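Section 4. Fitting hooks to the desk panel

Read this section before you open the bag of hooks. The leaflet packed with the Fastel panel covers the same job in four drawings and says the hooks "simply click in." Some do. We have fitted enough of them to distrust the word "simply," and the steps below are the ones we use ourselves.

These instructions apply to the white perforated panel used as a divider at the back of a desk. They do not apply to wall-mounted pegboard. The Rodon catalog treats the two as the same product for hook purposes. We don't, because a panel standing on feet moves when you push it and a panel screwed to a wall does not.

4.1 Before you start

1. Clear the desk in front of the panel. Cups go somewhere else. A mouse or a cable can stay if it is out of reach of your elbows.

2. Check that the panel stands on its feet and that the lower edge runs parallel with the back of the desk. Push it gently at the top with one finger. If it rocks, go back to Section 3 and sort out the feet first. No hook will cure a rocking panel, whatever the sales sheet says about added weight steadying it.

3. Take the hooks out of the bag and lay them on the desk, all turned the same way. The looped end is the end you will hold. 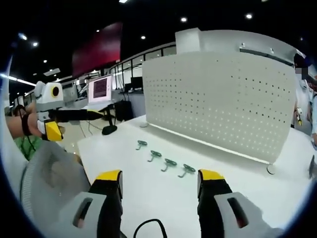
Fig. 4-1. Green hooks laid out on the desk in a diagonal row, loops all the same way.

4. Look at each hook under a decent light. Run a thumbnail along the curved part and feel for a ridge left over from molding. A small ridge is enough to stop a hook from seating. Trim it with a craft knife, cutting away from your hand, or put the hook aside and use another.

NOTE: The leaflet recommends wiping the hooks with a damp cloth "for improved grip." We tried it both ways and could feel no difference. Wipe them if they are dusty.

4.2 Choosing the holes

The maker's planning sheet asks you to draw your layout on squared paper. You may enjoy that. It is quicker to hold the things you intend to hang against the panel and see where they end up.

1. Decide what the hooks are for. Headphones, scissors on a loop, a lanyard, a small bag of adapters: all fine. A full backpack is not, even though one appears on the Eklund poster.

2. Pick a row you can reach from your chair. Most people start too high.

3. Leave free holes between hooks. Two hooks in neighboring holes look neat until there is something on both of them.

4. Test the hole before you commit. Push the tip of a hook partway in and draw it out again. It should go in without force. Paint sometimes collects inside a hole, and a hole that is tight at the start will be tight at the end.

CAUTION: Do not enlarge a tight hole with a drill or a screwdriver. You will chip the coating and be left with a loose hole in place of a tight one. Move along one.

4.3 Fitting small metal parts

Skip this part if your panel has no metal fittings on it. If it has a rail along the top edge, the clips and brackets on that rail should be in their final positions before the hooks go in. Working around them afterward is possible and tedious.

1. Slide or lift each part to where you want it. Leave it finger-tight until you have looked at the whole panel from your chair.

2. Tighten with a hex key if the part has a socket for one. Use the key that fits properly. The leaflet gives a size, and on the last batch we received the size was wrong.

3. Stop when the part no longer turns by hand. Further tightening bends thin metal and gains you nothing.

4. Put the tool down on the desk in front of you, where you can find it again. Do not stand it in one of the panel holes.
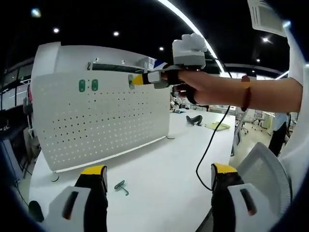
Fig. 4-2. Panel with its top rail. A small bent metal tool lies on the desk in front.

NOTE: Selbridge sells a magnetic strip for keeping tools on this type of panel. Before buying one, hold an ordinary fridge magnet to your panel. If it falls off, so will the strip.

4.4 Fitting the hooks

1. Hold the hook by its looped end. Keep your fingers off the part that enters the board.

2. Support the back of the panel with your other hand, flat, behind the row you are working on. This matters most near the top, where the panel gives way easily.

3. Tip the hook, start the end into the hole, and bring the hook level as it goes in. Pushing it straight at the board is the usual mistake.

4. Let go, then pull the hook lightly toward you. If it comes out, it was never in. We do not listen for the click. We have had hooks click and drop, and hooks seat without any sound at all.

5. Fit the next hook in the same row and sight along the two of them. Correct any difference now.

6. Carry on until the row is finished. Wait before starting a second row; see 4.5.
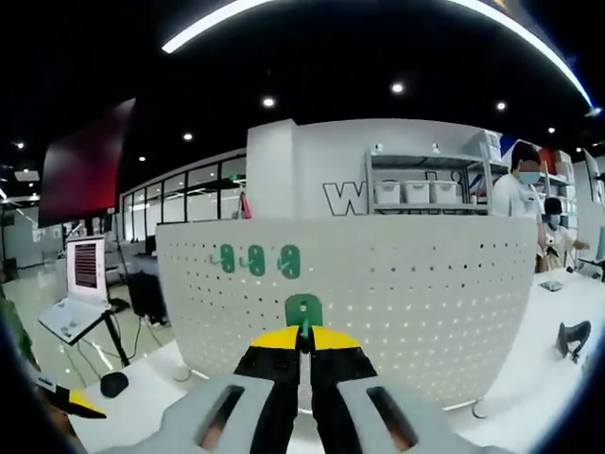

Helge Fagerlund

I wrote most of this section, and the row is my preference over the scattered layouts in the brochure. In a horizontal row a badly seated hook stands out at once, as it droops or leans beside its neighbors. In a scatter you find out when the scissors land on the keyboard. If you like the scatter, use it, but pull-test every hook twice.

4.5 Loading and checking

1. Hang one light item on each hook and leave the panel alone overnight.

2. In the morning, look along the row again. Refit any hook that has tipped forward.

3. Add heavier items one at a time, nearest the feet first. We stop at 200 grams per hook. The packaging allows a good deal more than that and does not say how it was tested, or on what kind of panel.

4. Push the top of the panel again with one finger, as in 4.1. A loaded panel should feel the same as it did before.

CAUTION: Do not hang anything with a dangling cable where a chair arm or a sleeve can catch it. The hook will hold and the panel will come down on the desk.

4.6 If something goes wrong

Hook goes in but swings from side to side. Try the same hook in another hole. If it still swings, the hook is at fault. If it stops, the hole is.

Hook will not come out. Lift the looped end, then draw it toward you. Do not twist. Pliers mark the plastic, and a marked hook tends to break later at the mark.

Panel leans forward after loading. Take everything off, check both feet, and load it again with less. Moving the weight to the other end of the row only moves the lean.

Hooks left over. Keep 2 of them in the desk drawer. Replacement hooks are sold under part number 163, in bags of 11, and the shade of green varies from bag to bag.

Go to Section 5 for shelves and trays.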